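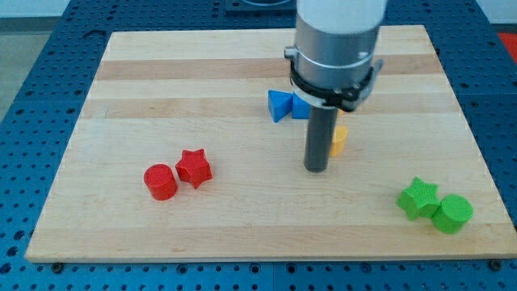 Re: [follstead-allotments] Water butts and the standpipe

Vernon Hawthorne wrote:
> Does anyone know if the standpipe by the lower gate is going off
> for the winter as usual? I have two 200 litre butts but one leaks
> at the tap and I don't want to rely on it. Also, is it worth
> leaving them full through the frost?

Vernon,

The standpipe goes off at the end of October, same as last year. Nuno Pinheiro has the key to the stopcock, so if you need a last fill, catch him on a Wednesday morning. The one by the top gate stays on until the first hard frost.

On the leaking tap, take it out and look at the washer before you buy a new one. Mine had gone flat and a replacement cost very little. Wrap the thread with tape and do it up by hand, then a quarter turn with a spanner. If the plastic has split round the hole there isn't much you can do except move the tap higher up.

I drain mine to half and leave the lid on. Full ones have cracked on our side of the path twice, both times on the plots that get no sun until noon. Brock leaves his full with a length of old hose floating in it and has had no trouble, but he is against the wall.

If you do want a new butt, plot 132 is being given up and there is a green one going with it. Ask Brock.

Nathalie Nguyen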